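Ticket 1494
Subject: Flower sorting demo at Skollamham open day, claims vs. what the arm did
Product: Nanar tabletop arm, two-finger gripper, wrist camera
Supplier: Morais
Site: Skollamham, demo hall
Opened by: Clunora, evaluation desk
Opened: February 6, 2026
Status: Open, waiting on supplier
Priority: Normal (changed from Low by reporter, changed back by supplier, changed again by reporter)

Summary

We went to the open day at Skollamham to see Nanar pick artificial flowers off a table and put them in a basket. The invitation said the arm "handles tangled stems without help." I spent most of the afternoon at the table with a notebook, and I don't think that sentence should be on the invitation. I'm opening this as a ticket and not an email because the last two emails got me a brochure.

What we were told beforehand

Mixed stems, red roses and blue hydrangeas, laid down in any order. The operator does not arrange them. The arm looks, picks one stem, lifts it, drops it in the basket, and goes back for the next. Success rate on the sheet handed out at the door: 75 percent. The sheet does not say 75 percent of what. Picks attempted? Picks where the arm reported a grip? Whole tables cleared? I asked at the table and got a different answer from the one I got at the front desk.

Log, Clunora side

Entry 1. First public run. The operator put the flowers down with the stems well apart and the heads pointing the same way. The arm did fine with this. So would a salad tongs on a stick. I asked for a run with the stems touching and was told it was planned for later in the program.

Entry 2. Second run, stems still apart. One rose was picked up by the leaf stalk, not the main stem. It swung around on the way over and fell before the basket. The screen next to the table showed "pick complete." I wrote down the wording because I expected to be told later that it said something else.

Entry 3. Stems crossed, at my request. This was the case I came for. Two roses with the stems one over the other is about as mild a tangle as you can set up, and it's what any real bin would give you in the first minute.

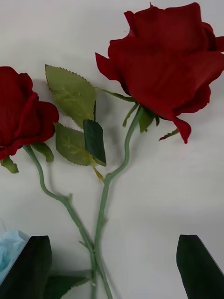 The arm needs to decide which stem belongs to which head before it closes, and I saw nothing on the screen to suggest it does that. The overlay drew one box around everything. On the first try it closed on both stems and lifted both. On the second it did the same. On the third the operator moved one rose by hand, and the pick that followed was added to the tally on the whiteboard as a success. I objected. The tally stayed as it was.

Entry 4. Asked what the wait was between "target found" and the fingers closing. Told it is a fixed delay, 3000 ms, "for stability." A fixed delay is not a stability check. If the arm is waiting for the picture to settle, let it wait until the picture has settled. If it is waiting for some other process to catch up, I'd like to know which one.

Entry 5. Single rose, leaves left on. I asked for this one because the leaf branch comes off the stem right where the fingers like to grab, and the leaves are stiff enough to push the stem sideways when something touches them.
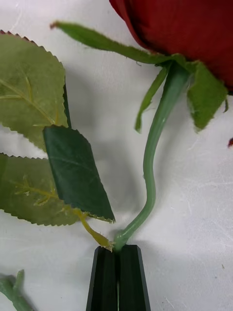
To be fair to Morais, single stems held well once the fingers were on the main stem. I tugged on one when invited to and it didn't slide. No complaint about grip force. My complaint is that the system doesn't seem to know the difference between a good hold near the branch and a bad hold on the branch itself, and reports both in the same words. See Entry 2.

Entry 6. Asked for the raw attempt log for the day. Told it would be sent. Not received at time of writing.

Reply from supplier support, first line

Thank you for attending the Skollamham open day and for your interest in Nanar. We are sorry to hear that parts of the demonstration did not meet your expectations. Please try the following:
1. Confirm that the table is level and evenly lit.
2. Confirm that the wrist camera lens is clean.
3. Restart the controller and repeat the pick.
Please let us know if this resolves the issue so that we can close the ticket.

Clunora reply

It is your table, your lens and your controller. I was a visitor. I can't restart anything. Please pass this to somebody who was in the hall.

Reply from supplier support, second line

Understood, and apologies. I was at the table for the second half of the day. Going through your entries:

Entry 2: "pick complete" is shown when the finger gap is above the empty-grip threshold at the end of the lift. It is not checked again during the move. So you are right that a stem dropped on the way over still shows as complete. This is known on our side.

Entry 3: the demo build does not separate crossed stems. The separation step exists in the development build. It was left out for the open day because it makes the cycle slower. I agree that the invitation text describes the development build.

Entry 4: the delay is there to let the arm stop shaking after the approach move. We could replace it with a motion check. I have noted it.

The 75 percent comes from a series of 100 attempts run at our own bench, single stems only, counted from the "pick complete" message.

Clunora reply

Thank you, that is the first straight answer in this thread. It also makes things worse. If the number is counted from a message that doesn't notice drops, it isn't a success rate for getting flowers into a basket. It is a rate for having something between the fingers at the top of the lift. Please take it off the sheet or say that on the sheet.

Two more entries from the end of the day, which I had left out to keep this short.

Entry 7. Basket. In every run during the public program the basket stood upright at the same spot, marked with tape. I asked what happens if it is moved. The operator said the arm finds the basket by camera. I asked to see it moved. We moved it a hand's width and the arm let go of a rose over the old spot. So either the arm was not looking, or it looked and didn't believe what it saw.

Entry 8. Leaves. By late afternoon there were leaf pieces on the table from all the handling. They are small, they are green, and a color-based finder will like them. Twice the arm went down for a loose piece. I would want to see a run with the leaves deliberately left on the table and the basket tipped over, with hydrangeas in the mix, before anybody tells me this works outside a tidy demo.

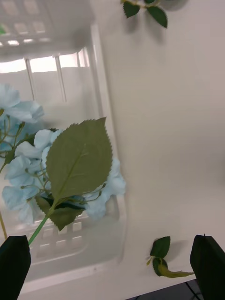 Reply from supplier support, second line

Entry 7: confirmed from our records. The basket position was fixed in the demo build. The operator was told it was camera-based and repeated that in good faith. We have corrected the operator notes.

Entry 8: loose leaves can be taken for targets when they are bigger than the minimum area setting. The setting can be raised, but then hydrangea heads that are partly hidden behind a leaf start getting missed. We don't have a good value for both yet.

We can offer a repeat visit at Skollamham with the development build. Please list what you want to see.

Clunora reply, requested conditions for a repeat visit

a. We lay out the flowers. The operator stands back and does not touch the table during a run.
b. At least half of the layouts have crossed stems.
c. Leaves stay on, loose pieces stay where they fall.
d. Basket moved between runs, by us, without telling the operator which way.
e. A pick counts when the flower is in the basket and the arm has moved away. Two flowers in one grip is a fail, including when both end up in the basket.
f. Raw attempt log handed over before we leave the building, in a format we can open.
g. No whiteboard.

Item e is the one I won't bend on. The rest we can discuss.

Reply from supplier support, second line

a to d and g are fine. e is fine in principle, but the double grip rule will bring the figure down a lot and sales would like to report it as a separate line. f needs sign-off here, as the log has build information in it. I'll ask.

Clunora reply

Separate line is acceptable if it is printed the same size as the other one. Still waiting for the log from Entry 6. Please don't set this to resolved again until it arrives.

Status change: Resolved to Open (reporter)
Attempt log, Entry 6: outstanding
Repeat visit: date to be proposed by Morais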